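Grasp point notes, cloth on bed set (Kimard branch)
2022-09-03, Jitendra Awasthi
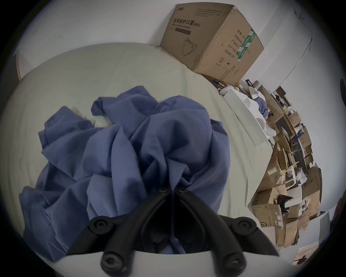 Replay + segmentation

Reran the Cekero segmenter on all 397 clips. Blue cloth on the pale sheet mostly fine. Trouble is the deep folds, mask breaks into pieces and the patch of sheet showing through gets labeled as edge. So the planner thinks it found a hem. Did not find a hem.

Dropped min region size to 20 px, no change. Put it back.

Jaw tips: black on shadow, tip tracker loses them when they press in. 79 clips with at least one dropout. Chaturvedi's fix (hold last good pose, interpolate) works if the gap is under 20 frames, past that it drifts off and the width signal is junk. Need a flag in the loader, not a silent fill!!

Fisheye: was training on the raw view with the old calibration file from Plistura. Wrong lens. Swapped in the new one, grasp points near the rim moved quite a bit, center ones hardly at all. Retrain from scratch, dont bother finetuning.

Todo
- flag long dropouts in loader
- mask out everything past the bed edge, clutter on the right is pulling false grasps (box corners mostly)
- check timestamps on width vs video, looks like one frame late
- ask Chaturvedi wich commit has the interp code

Retrain started, log in the usual folder.

We use cookies to remember your settings. Accept / Manage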